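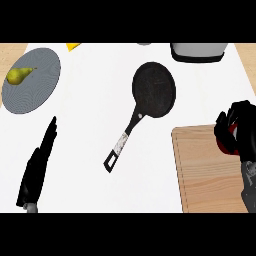

Two-armed kitchen robot takes shape at the Ladis workshop

12/21/24

A pair of robot arms that should one day help to lay out breakfast is coming together on a workbench at Ladis, the shared workshop behind the old Rikberg bakery, and the people building it could hardly be happier with how the autumn has gone.

The project is called Kuipers, after the street where it began in Rianne Wouters's spare room. She brought the first arm to Ladis in March, in two crates and a laundry bag full of cable. The second arm was built from scratch at the workshop, and both now answer to the same computer. Fergus Halliday, who joined her in the spring, wrote most of the software that keeps them from bumping into each other.

Before either arm is allowed to try a job for real, it has to do the job in simulation. The pair have built a virtual kitchen table for the purpose and stocked it with the sort of things most of us have at home: a plate, a pear, a frying pan, a wooden cutting board. The robot's two hands work from either side, just as the real ones will, and the whole lot can be put back to the start with one key press.

"I love that bit," said Wouters. "You drop a pan in my kitchen and you've got a dent in the floor. You drop it in there and you press a key and have another go. We'd have been through a lot of pears by now!"

The team has logged 2,237 practice runs so far. Of those, 1,198 ended with everything where it was meant to be, and the share has been creeping up since Halliday rewrote the part of the program that decides how wide to open the fingers. Fruit was the first thing they tried and it is still Wouters's favourite, as a pear is fat at one end and thin at the other and will roll if you take hold of it badly.

The frying pan has been the hardest item by a long way. Nearly all of its weight is in the round part, and a hand that grips it out at the end of the handle has to fight to keep it level. Halliday spent most of November on this and tried 15 different grips. The one he likes best takes hold close to the pan itself, with the other hand coming in from the side to steady it.

"It looks a bit like somebody carrying a tray across a busy room," he said. "When I saw it work for the first time I ran down the corridor to find someone to show. It was half past ten at night and there was only the chap from the pottery kiln, but he was very nice about it."

Moving all this over to the real arms is the next step, and both builders are frank that it will be slow going. Real motors lag a little, real joints have play in them, and the right wrist still runs warm after a long session. Halliday has printed 3 versions of a new wrist bracket and is now waiting on a set of bearings. The first jobs on the bench will be small ones: pick up a pear, put it on a plate, slide a board over to make room. The pan will wait until the bearings have come.

Some of the best parts of the build are second-hand. An old Plusteck scanner, left on the swap shelf with a cracked lid, gave up its rails and belt, and these now carry the trolley for the spare tools. The bench top was a door. Wouters keeps a notebook of where everything came from and is glad to leaf through it with visitors.

Interest at Ladis has grown quickly. Members from the bike and sewing benches have been dropping by with suggestions for what the robot should learn next, and a list is pinned up beside the kettle. Buttering toast has the most ticks. Cracking an egg is on there too, with a large question mark after it in Halliday's handwriting.

The pair will show the simulation on the big screen at the next members' evening, and anyone who wants to try steering the virtual hands will get a turn. They would also like to hear from people who can help with wiring, or who have a sturdy table going spare. Notes can be left in the Kuipers tray by the front door.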